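Workshop Tips: Setting Up a Bench for Comparing Grippers

These notes are for people who have two or more grippers on hand and want to know which one to leave on the arm. They come from a winter of comparing three of them on household items, mostly kitchen things and play food. The same approach works on a rented arm, a hobby arm or a full-size one. Prices and model numbers are left out where they change too often to be useful.

Before you start

Write down what you want the gripper to do, in one sentence, and tape it to the wall. Ours said "clear a small table of mixed kitchen items into a basin." Every time we were tempted to test something else, such as opening a jar, we looked at the sentence and went back to the table.

Read the payload figure on the data sheet and subtract the weight of the gripper, the adapter plate, the screws and the cable. The Covon two-finger unit weighed 479 grams on our kitchen scale with its plate attached. On an arm rated for 500 grams you would have almost nothing left to lift with. Weigh your own. Do it with the cable attached, and support the loose end so it doesn't pull on the scale.

Check the bolt pattern before ordering. Adapter plates can be printed for light work, but use an aluminum one if the arm will be moving fast. Printed plates creep under the screw heads. If you must use one, put wide washers under the heads and retighten after the first hour.

Choosing the test items

Toy food is good for this. It is light, it doesn't spoil, and you can buy the same piece again when one gets crushed. Mix it with real dishes, or you will end up with a gripper that is only good at toys. A useful set has something flat, something round, something with a handle, something that rolls and something soft.

Plates are the hardest. A plate with a slightly raised rim leaves very little room for a lower finger, and most two-finger grippers will push it across the table before they get under it. Put a plate in every round. A gripper that handles fruit well and can't lift a plate is still a fruit gripper.

Bottles should be tested lying down as well as standing. Lying down, a squeeze bottle has one good grasp across the body and several bad ones, and the controller will find the bad ones.

Weigh each item and write the weight on the score sheet. If you use a real squeeze bottle, test it empty first and then with 200 grams of water in it, cap tight. The change in balance matters more than the change in weight.

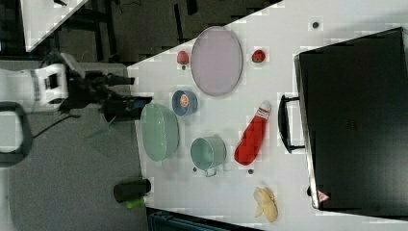
Keep the layout the same from one gripper to the next. We put small pencil marks at the edge of the table and took a phone photo from directly overhead before each round. Lay the items out by hand against the photo. Getting each one to within a finger's width is close enough for a first comparison. For a second comparison, where the grippers are already close in score, use a paper template with the outlines traced on it.

Leave gaps between the items. Two finger widths is a fair start. Crowded layouts are worth testing later, but if you start with them you can't tell whether the gripper failed or the path planning did.

The three we tried

Covon two-finger. Parallel jaws, rigid fingers, electric. Fast to close and easy to predict. It did well on anything with two flat or gently curved sides. It was poor on the plate and dropped round items if the pads were dusty. Wiping the pads with a damp cloth between rounds made more difference than changing the force setting.

Merance soft-finger. Three rubbery fingers run from a small air pump. Gentle on soft items and forgiving about position, so you can be off by quite a bit and still get a hold. Slow. The pump is loud enough that we moved it under the bench on a folded towel. It would not lift the plate at all. It was the best of the three on small fruit.

Mak adaptive. Two jointed fingers that wrap when they meet resistance. Heavier and bulkier than the others, and the width of the body is a problem when you reach into a basin, because the knuckles touch the rim before the tips touch the bottom. It was the only one that picked up the plate more than once, by getting one fingertip under the rim and closing slowly. We would pick this one for mixed kitchen items if the arm can carry it.

Constanza Fuentealba, who did most of the controller work, would choose the Covon with longer fingers instead. Her reason is that rigid fingers make a failure easy to read. When it misses, you can see by how much. With the Mak, a bad grasp sometimes looks like a good one until the arm is halfway to the basin. That is a fair point, and if you are learning it may matter more than the score.

Running a round

Use nine attempts per item. Fewer than that and one lucky grasp throws the result off. More than that and people get tired and start nudging things into place.

Reset by hand after every attempt, even a failed one. If the item moved two inches and you leave it there, the next attempt is a different test.

Score three ways: held, dropped, and missed. "Held" means it left the table, traveled to the basin and was let go over it. "Dropped" means it left the table and came down anywhere else. "Missed" is everything else, including pushes. Don't give half points.

Write the score down right after the attempt. We used a clipboard with a pencil on a string. A spreadsheet is fine if someone has free hands.

Keep the speed the same for all grippers, even if one of them could go faster. Once you have a winner, raise the speed one step at a time until it starts to drop things, then go back two steps.

Controller settings

Start with the closing force at the lowest setting the controller allows and work up. Soft plastic dents at forces that feel like nothing to your hand, and a dent changes the shape for every round after it.

The Brindimero controller we used has a separate setting for holding force, which takes over after the fingers stop moving. It ships set the same as closing force. Raise it a little. Most of our drops with the Covon came during the turn toward the basin, and a small increase in holding force fixed nearly all of them.

Set a timeout on the close command. Without one, a gripper that never meets resistance can sit there waiting, and the arm waits with it.

Save the settings under a name that includes the gripper and the item set. "Test4" will mean nothing to you in January.

Camera position

An overhead view is best for judging position, and a low side view is best for seeing why a grasp failed. If you only have one camera, mount it high, angled down, with the whole work area in view. Check that the arm doesn't block the item at the moment of contact. If it does, move the camera to the other side before changing anything else.

White tables are easy to keep clean but wash out pale items. A pale item on a white surface may need the exposure turned down a step. Lock the exposure and the white balance once they look right, or they will shift every time a dark arm moves across the view.

Turn off any lamp that puts a hard shadow beside the items. Light bounced off the ceiling works well.

Cables and the floor

Tie the gripper cable to the arm at every joint with a loop of slack at each one. Run the arm by hand through its full reach before powering it, and watch the slack. Use hook-and-loop straps, which come off easily when you swap grippers.

Keep a small bin for screws on the bench and a second one for screws that came off a gripper and are going back on. Mixing them costs more time than it should - the Covon and the Mak use the same thread in two different lengths, and the long one bottoms out before it clamps.

Know where the emergency stop is and keep it within reach of whoever is resetting the items. The person at the keyboard is not the one with a hand near the fingers. Say "hands clear" out loud before each attempt.

Cleaning and storage

Rubber pads pick up skin oil and dust. Wipe them with a damp cloth and let them air dry. Don't use furniture spray anywhere near the table during a test - it leaves a film and everything slides.

Store soft fingers uncompressed and out of the sun. Store rigid ones with the jaws slightly open so the pads don't stick together.

Wash real dishes before they go back to the kitchen. Toy food can go in warm water with a drop of dish soap. Squeeze the hollow pieces first to see whether they take on water through a seam, and let those drain overnight on a rack.

Spare pads for the Covon take around two weeks to arrive, so order a second set with the gripper. The Merance fingers come with one spare in the box.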